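**Jilura Opens Its Dirnham Laboratory to Visitors for a Day of Kitchen Robotics**

DIRNHAM, February. Jilura, the developer of software for household and food service robots, welcomed 86 guests to its Dirnham laboratory this month for the company's first open day. Visitors included teachers, care home managers, kitchen equipment buyers and students from the surrounding area. The laboratory opened its doors at 10 a.m., and the final demonstration ended shortly before 5 p.m.

The program centered on Fladeleo, the simulation environment in which Jilura prepares its robot control software before any of it is tried on physical equipment. Guests were received in groups of 14 and taken through the simulation room, the test kitchen and the workshop, with an engineer assigned to each group throughout.

"Most people who come to see a robotics company expect to go straight to the machines," said Barnabás Kozma, director of the Dirnham laboratory. "We wanted them to begin where our own working day begins, in front of a screen, looking at a kitchen that exists only as a set of files. Much of what a robot does well or badly can be traced back to that room."

In the simulation room, staff presented ordinary household tasks set in virtual kitchens: moving a piece of fruit from one place to another, lifting a plate from the floor of a sink, and reaching past a faucet without touching it. The engineers explained that a sink is a demanding place for a robot to work. Its walls limit the angles from which an arm can approach, and a plate lying flat on the bottom offers very little edge to hold.

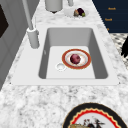 Each virtual kitchen can be rearranged between one trial and the next. Dishes and food may be moved, exchanged or taken away, and the viewpoint may be shifted, so that the software does not come to depend on a single layout. Fladeleo currently offers 50 kitchen layouts, and guests were invited to choose one and change it themselves at a workstation before watching the control software attempt the task again. Failed attempts were shown along with successful ones, and the engineers took questions on both.

The second part of the tour was held in the test kitchen, where a single-arm robot repeated a selection of the same tasks with real tableware. Staff used the session to discuss the differences between simulated and physical trials, among them the weight of dishes, the way fruit rolls when it is released and the effect of changing light on the robot's cameras. Visitors remained behind a marked line while the arm was in motion, and an operator was present at the stop control at all times.

The workshop was presented by Szénási, the engineering firm that supplies Jilura with grippers and mounting hardware. Its technicians displayed six gripper designs and allowed guests to handle finger pads in different grades of softness. Szénási has worked with the Dirnham laboratory since it opened, and the two companies confirmed during the event that their cooperation will continue with a gripper intended for thin-rimmed dishes.

An afternoon discussion addressed the use of robots in care homes and school kitchens. Several managers in attendance asked how much supervision such equipment would need and who would be responsible for cleaning it. Mr. Kozma replied that the present systems are research equipment and are not offered for sale, and that questions of that kind were a principal reason for holding the event.

"Our engineers know a great deal about grasping and very little about serving lunch to a full dining room," he said. "We took several pages of notes, and they will be reflected in the kitchens we build next."

Jilura intends to hold a second open day at the Dirnham laboratory later in the year. Schools and professional groups wishing to attend may apply in writing to the laboratory's visitor office. Places will again be offered in groups of 14, and visitors who require step-free access or an interpreter are asked to mention this when they apply.

**About Jilura**

Jilura develops control and simulation software for robots that work in kitchens and other domestic settings. Its Dirnham laboratory is responsible for the Fladeleo simulation environment and for physical testing.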